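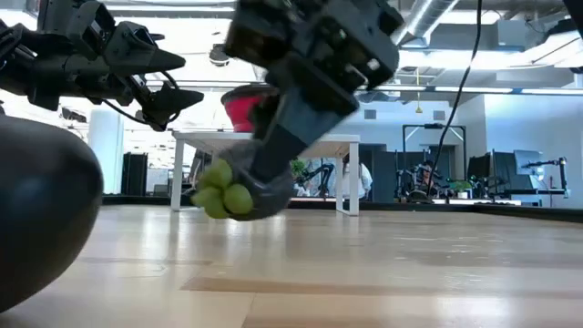 Petition counter on the Mendau campaign page is stuck at 376 and has been since breakfast. We know from the export that 3,343 people have signed against the firing range extension, so the public page is currently making us look like a large family with a grievance. The signatures are coming in and then sticking together in the Jemgate queue, pressed up against each other like the tennis balls in that gray mesh bag, all present and going nowhere. The council clerk wants the final count by 4 p.m.

Home | Tickets | Petitions | Mailing | Court Dates | Log in

October
Posted by the Mendau web desk

Status: Closed (reopened once, closed again)
Priority: High, according to the person who opened it
Affects: petition page, confirmation emails, morale

8:40 a.m. Cleared the page cache. Counter still says 376. Cleared it again in a firmer manner. Still 376.

9:05 a.m. Signed the petition from a test address to see what would happen. Got the thank-you screen straight away. No confirmation email. Jemgate doesn't add a name to the public total until the link in that email is clicked, so this looks like our problem, or at least the front half of it.

9:30 a.m. Checked Dritell, who send our mail. Their status page is all green, as it was during the outage in spring. The sending log shows our confirmations going out fine until last night and then a long column of "deferred."

9:50 a.m. Two calls from supporters asking if the counter has been hacked by the Ministry. Told them there's no sign of it. One of them sounded let down.

10:15 a.m. Found it, I think. Last night somebody edited the confirmation email to add a paragraph on the sit-down at the Gallagher Road gate, with a link to the legal advice sheet. The link was pasted with a space in the middle. Dritell's filter sees a broken link next to the words "arrest," "bail" and "bring a blanket" and holds the whole batch for review. Put that way I'd probably hold it too.

10:25 a.m. Took the paragraph out. Sent a test. It arrived in under a minute. Asked Dritell to release the held mail.

11:40 a.m. Dritell replied asking whether we are a commercial sender. I said we are 2 desks and a kettle above a bicycle shop. They asked me to fill in the form for commercial senders.

12:10 p.m. Form filled in. Mail released. Counter starts moving.

1:30 p.m. Closed the ticket.

1:45 p.m. Reopened the ticket. Anyone who gave up waiting and signed again now has two confirmation emails, and Jemgate is happy to count both. Turned on "one signature per address," which was off. I'd like to know who turned it off, but the change log only goes back a week.

3:20 p.m. Ran the duplicate check over the export. The 3,343 had already been cleaned, so it stands. The public total is still climbing toward it as people get to their inboxes. Sent the clerk the export with a short note on why the website disagrees.

3:35 p.m. Clerk confirms receipt and asks for it again as a PDF.

3:50 p.m. PDF sent.

To do: put the Gallagher Road paragraph back — with a working link, and on its own page — and take editing rights for the confirmation email away from everyone, me included.

Contact the web desk | © Mendau Campaign | Back to top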